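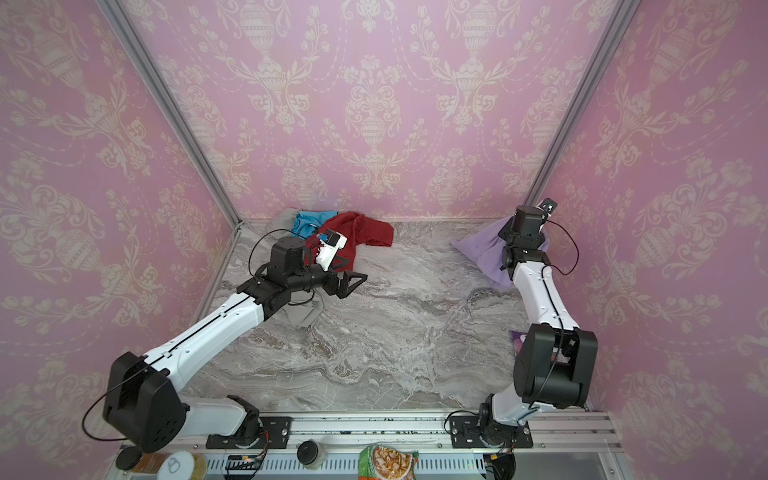 図8.1 淡い桃色地のダマスク柄壁紙を三面に張り回した例

# 第8章 柄物壁紙の割付けと必要長さ

前章までは無地の壁紙を前提として、下地の含水率、糊の選定、継目の処理を扱った。無地であれば、壁面の幅を壁紙の有効幅で割り、端数を切り上げれば必要枚数が定まる。長さは壁高に上下の切りしろを加えた値で足りる。柄物ではこの計算が成り立たない。隣り合う二枚の柄が継目で連続するという条件が加わるためである。

本章では、柄の繰返しを持つ壁紙について、割付けの基準線の決め方、一枚あたりの切断長、および面が折れる箇所での柄の扱いを述べる。対象は工場で巻物として製造された紙壁紙および不織布壁紙とし、織物壁紙は第9章で別に扱う。

## 8.1 用語と記号

柄物壁紙に関する用語は、製造者、施工者、設計者の間で食い違いが多い。本書では次の定義に統一する。

**単位柄** 同じ柄が繰り返される最小の長方形領域。印刷版の一周分と一致する場合が多いが、一つの版に同一の柄が二段以上彫られていることもあり、両者は区別しなければならない。

**縦リピート** 巻きの長さ方向に測った単位柄の寸法。記号 R で表す。製品ラベルに記された値は、糊付け前の寸法である。

**横リピート** 幅方向に測った単位柄の寸法。記号 S で表す。有効幅が S の整数倍であれば、一枚の左右両端で柄の位相が等しくなる。

**有効幅** 耳を落とした後の幅。重ね切りを行う場合は、重ねしろを差し引いた値を用いる。記号 W で表す。

**仕上り高さ** 壁紙が実際に見える高さ。天井までの全高とは限らず、腰壁や見切り縁がある場合はその上端から測る。記号 H で表す。

**切りしろ** 上端および下端で切り落とすために余分に見込む長さ。片側の値を a とし、特記がない限り上下で等しいものとする。

**切断長** 巻きから切り出す一枚の長さ。記号 L で表す。柄合わせのために捨てる部分を含むか否かで値が変わるので、以下では捨てる部分を含まない長さを正味切断長 L₀、含む長さを送り長さ L と書き分ける。

正味切断長は次式による。

L₀ = H + 2a (8.1)

施工現場では R を「リピート」、S を「幅の柄」と呼ぶことが多い。「ピッチ」という語も使われるが、縦リピートを指す場合と、柄の中の主要なモチーフの間隔を指す場合とがあり、本書では用いない。

## 8.2 ダマスク柄の構成

ダマスクはもともと織物の名称である。経糸と緯糸の浮き方を変え、光の反射の差によって文様を表す紋織物をいう。壁紙では、この織物の文様構成を印刷で写したものをダマスク柄と呼んでおり、組織の違いは存在しない。地と文様の差は、色の差、艶の差、あるいは凹凸の差で置き換えられる。

文様は多くの場合、縦の中心軸に対して左右対称に組まれる。織機の通糸を折り返して文様を織り出した手法に由来する性質で、印刷では技術上の必要がないにもかかわらず受け継がれている。対称軸が明瞭であることは、割付けにとって二つの意味を持つ。第一に、軸を壁面の中心に合わせるという基準が立てやすい。第二に、軸のわずかな傾きやずれが目につきやすく、許容できる誤差が小さくなる。

代表的な配列には次の二種がある。

- **格子配列** 主モチーフが縦横に揃って並ぶもの。横に隣り合うモチーフの高さは等しい。
- **千鳥配列** 主モチーフが一列おきに半リピートだけずれて並ぶもの。ずれをつなぐ蔓や花綱が斜めの流れをつくる。

配列と、継目での合わせ方とは別の概念である。千鳥配列であっても、一枚の幅の中に二列が収まり、左右両端が同じ位相になるように裁たれていれば、継目ではずれが生じない。配列を見ただけで合わせ方を判断すると、裁断を誤る。

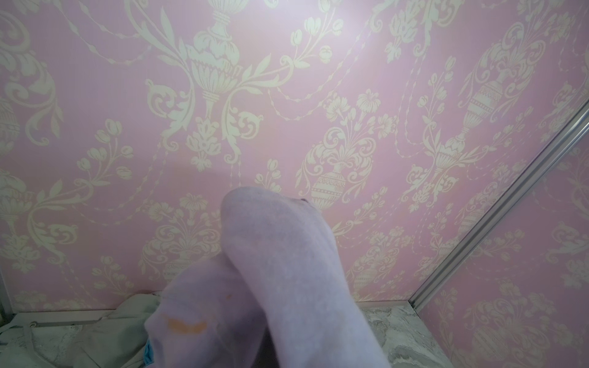
<small>写真提供:Inese Org</small>

主モチーフには壺、アカンサス、花束、果実などが使われる。壺のように上下の別が明らかなモチーフを含む柄は、天地を逆に張ることができない。これを一方向柄という。一方向柄では、無地や抽象柄で行われる交互の天地返し(一枚おきに上下を逆にして左右の色むらを打ち消す方法)を適用してはならない。

蔓や葉だけで構成された柄にも一方向柄がある。葉先の向き、花の開き、陰影の付き方を単位柄一つ分にわたって確認し、判断がつかなければ一方向柄として扱う。製品ラベルの矢印記号は巻き出しの向きを示すもので、柄の天地と一致しない製品がまれに流通している。照合は実物の柄で行う。

地と文様の明度差が小さい製品では、継目付近の位相のずれは近距離でしか認められない。反対に、明度差が大きい製品では、継目の隙間そのものよりも文様の食違いの方が先に目に入る。検査距離の規定を置く場合は、この差を考慮して製品ごとに定める。

## 8.3 合わせ方の分類

継目における柄の合わせ方は、隣接する二枚の位相差によって分類する。左側の一枚の上端における柄の位相を基準とし、右側の一枚がそこからどれだけずれるかを δ で表す。δ は 0 以上 R 未満の値をとる。

| 名称 | 位相差 δ | 備考 |
|---|---|---|
| 自由合わせ | 規定なし | 縦縞、無地、微細な不規則柄 |
| 水平合わせ | 0 | 各枚の上端が同じ位相になる |
| 段違い合わせ | R/2 | 一枚おきに同じ位相になる |
| 多段合わせ | R/n | n 枚ごとに同じ位相になる |

水平合わせでは、すべての一枚を同じ位置から切り出せばよい。段違い合わせでは、奇数番目と偶数番目で切り出し位置が異なる。多段合わせは大柄の復刻品に見られ、n が大きくなるほど切り出しの管理が煩雑になる。多段合わせの製品を用いるときは、切断前に全枚に番号を付し、上端の位相を割付図に記入する。

自由合わせの縦縞であっても、縞の太さや間隔が左右両端で連続するとは限らない。左右の縞が継目で重なって太く見えることがあり、横リピート S と有効幅 W の関係を事前に確かめておく必要がある。

## 8.4 送り長さの計算

### 8.4.1 水平合わせ

一つの巻きから続けて切り出す場合、各枚の始点は同じ位相でなければならない。したがって送り長さは R の整数倍となり、次式で与えられる。

L = R × ⌈L₀ / R⌉ (8.2)

ここで ⌈x⌉ は x 以上の最小の整数を表す。L と L₀ の差が一枚ごとの柄捨て長さである。

m 枚を同じ巻きから切り出すとき、最後の一枚の後には次の始点を合わせる必要がない。巻きから消費される長さは次のようになる。

T = (m − 1)L + L₀ (8.3)

実務では最後の一枚にも L を見込み、T = mL とする簡略式が使われる。簡略式は安全側であるが、巻きの残りがわずかに足りない場合の判定には式 (8.3) を用いるべきである。

### 8.4.2 段違い合わせ

一つの巻きから左右の順に切り出すと、各枚の始点は R/2 ずつずれなければならない。このとき送り長さは R/2 の奇数倍に限られる。偶数倍では次の一枚が同じ位相に戻り、継目が合わない。

二つの巻きを用い、奇数番目を第一の巻きから、偶数番目を第二の巻きから切り出す方法もある。各巻きの中では始点の位相が一定であるから、送り長さは式 (8.2) で求められる。第二の巻きでは、最初に R/2 を捨てて位相をずらす。ただし、二つの巻きの製造番号が同一であることが前提となる。製造番号の異なる巻きを交互に使えば、色差が縞となって壁全体に現れる。

### 8.4.3 計算例

腰壁の上端から天井までの壁面に、縦リピート 292 mm の壁紙を張る。仕上り高さは 1,318 mm、切りしろは上下とも 14 mm、枚数は 8 枚とする。

正味切断長は、式 (8.1) より

L₀ = 1,318 + 2 × 14 = 1,346 mm

である。

**(a) 水平合わせの場合** L₀/R は 4 を超え 5 に満たないので、送り長さは

L = 292 × 5 = 1,460 mm

となる。柄捨て長さは一枚あたり 114 mm である。全枚を一つの巻きから切り出すとすれば、式 (8.3) より

T = 7 × 1,460 + 1,346 = 11,566 mm

を要する。

**(b) 段違い合わせ、一巻使用の場合** R/2 は 146 mm である。L₀ を満たす最小の倍数は 10 倍の 1,460 mm であるが、偶数倍なので採用できない。次の奇数倍をとり、

L = 146 × 11 = 1,606 mm

とする。消費長さは

T = 7 × 1,606 + 1,346 = 12,588 mm

である。

**(c) 段違い合わせ、二巻使用の場合** 各巻きから四枚ずつ切り出す。第一の巻きの消費長さは

T₁ = 3 × 1,460 + 1,346 = 5,726 mm

第二の巻きは最初の捨て 146 mm を加えて

T₂ = 5,726 + 146 = 5,872 mm

となり、合計は 11,598 mm である。(b) と比べて 990 mm 少ない。

この差は L₀/R の端数によって変わる。端数が零より大きく二分の一以下であれば、一巻使用でも送り長さは R/2 の奇数倍として無理なく定まり、(b) の方法が有利になることがある。いずれの方法をとるかは、寸法ごとに両方を計算して決める。

### 8.4.4 上端の位相を指定する場合

以上の計算は、壁の上端に柄のどの部分が来てもよいとしている。設計者が上端の位相を指定した場合、最初の一枚を切り出す前に、指定位置まで巻きを送らなければならない。捨てる長さは最大で R に近くなる。この長さは巻きごとに生じるので、巻き数を乗じて見込む。

主モチーフの頭が天井際で切れる配置は避けるのが通例である。ただし天井が水平でない建物では、モチーフの頭と天井線との間隔が一定にならず、傾きがかえって強調される。このような場合には、蔓や葉の密な部分を上端に置く。

## 8.5 基準線の設定

### 8.5.1 中心振分け

壁面の中心線に対し、継目を合わせる方法と、一枚の中心を合わせる方法とがある。前者を継目振分け、後者を紙心振分けと呼ぶ。両端に残る幅が有効幅の半分を下回るときは、もう一方の方法に切り替えると端の幅が広がる。

左右対称の柄で対称軸が紙の中心にない場合、紙心振分けを行っても柄は中心に来ない。割付けは柄の対称軸を基準とし、紙の端の位置はその結果として定める。

### 8.5.2 片寄せ

出入口の枠や造付け家具によって壁面の片側が隠れるときは、見える側の端から割り付けてよい。見える側に完全な幅の一枚を置き、端数を隠れる側に送る。

### 8.5.3 鉛直の確保

各壁面の最初の一枚は、下げ振りまたはレーザー墨出し器による鉛直線に合わせる。隅や枠に合わせてはならない。既存建物の隅は鉛直でないことが多く、最初の一枚の傾きは最後の一枚まで持ち越される。

面が変わるたびに鉛直線を新たに引く。前の面から連続して張り進めた場合、隅を回る際に生じた傾きがそのまま次の面に移る。

## 8.6 隅部における柄の連続

### 8.6.1 入隅

入隅では、一枚を隅で折り曲げたまま次の面に大きく張り込むことを避ける。乾燥時の収縮によって隅の紙が浮き、直線が崩れるおそれがある。隅の手前までの寸法を上、中、下の三箇所で測り、最大値に回しろを加えた幅で縦に裁つ。残りの帯は次の面の最初の一枚として用いる。

次の面では、残りの帯を鉛直線に合わせて張り、隅で回しろの上に重ねる。重ねた幅の分だけ柄が失われるが、失われた部分は隅の奥に位置し、通常の視点からは認めにくい。隅の倒れが大きい場合、失われる幅は上下で異なる。食違いは、目の高さにある主モチーフの付近で最小となるように配分する。

三面以上を連続して張り回すときは、各入隅での損失が累積する。起点と終点が同じ隅で出会う閉じた部屋では、最後の継目で柄が合うことはほとんどない。この不一致の継目を終い目と呼び、出入口の上部や建具の裏など、目に付きにくい場所に置く。割付図には終い目の位置を必ず記入する。

### 8.6.2 出隅

出隅は視線を受けやすく、柄の食違いが目立つ。角が鉛直であれば、一枚をそのまま巻き込んで張る。巻き込む幅が狭いと剝がれの原因になるため、割付けの段階で角の近くに継目が来ないように調整する。

角が鉛直でなければ、巻き込んだ先で一度裁ち、次の一枚を鉛直に張り直す。このとき重ね裁ちの位置は柄の輪郭に沿わせるとよい。直線で裁つよりも継目が文様に紛れる。

## 8.7 割付図の作成

割付図は、展開した壁面に継目、柄の位相、終い目を記入した図である。縮尺は開口部の周囲が判読できる大きさとする。記入事項は次のとおりとする。

1. 各面の仕上り高さと幅。高さは両端および中央の三箇所。
2. 最初の鉛直線の位置と、張り進める方向。
3. 各枚の番号、および切り出す巻きの番号。
4. 上端の位相。単位柄の下端を零として測った値。
5. 開口部の上下に入る短尺材の番号と、その位相。
6. 終い目の位置。

開口部の上下に入る短尺材は、端材から取ることができる。ただし位相の合う端材が残るとは限らない。柄捨て部分は R より短いため、短尺材の正味長さがこれを超えるときは、別に一枚分を見込まなければならない。端材を当てにした積算は、柄物における数量不足の主な原因となっている。

張替えや補修に備える予備も割付図に基づいて定める。補修には通常、損傷箇所を含む一枚の全長が必要である。予備を長さで指定すると、位相の合わない切れ端が納められても数量上は条件を満たしてしまう。予備は「単位柄の始点から切り出した正味切断長以上のもの」として、枚数で指定する。

## 8.8 糊付け後の伸び

紙壁紙は糊の水分を吸って伸び、乾燥に伴って縮む。伸びは幅方向に大きく、長さ方向にも生じる。糊付けから張付けまでの時間(オープンタイム)が一枚ごとに異なれば、伸びも異なり、上端で柄を合わせても下端で食い違う。

対策は時間の管理による。糊付けの時刻を各枚の裏面に記し、一定の待ち時間を経たものから順に張る。それでも下端で食違いが生じる場合は、目の高さで柄を合わせ、残る誤差を上下に振り分ける。上端から無理に引き伸ばして合わせると、乾燥後に継目が開く。

不織布壁紙は寸法変化が小さく、下地に糊を塗って直ちに張ることができる。ただし印刷時の張力によって、巻きの始めと終わりで縦リピートが異なる製品がある。切断に先立ち、巻きの外側で R を三回続けて測り、ラベルの値と照合する。差が認められたときは、式 (8.2) の R に実測値を用いる。

次節では、以上の計算と割付図の作成を、窓二箇所と出入口一箇所を持つ矩形の室に適用する。演習に用いる壁面の寸法は巻末の付表に掲げた。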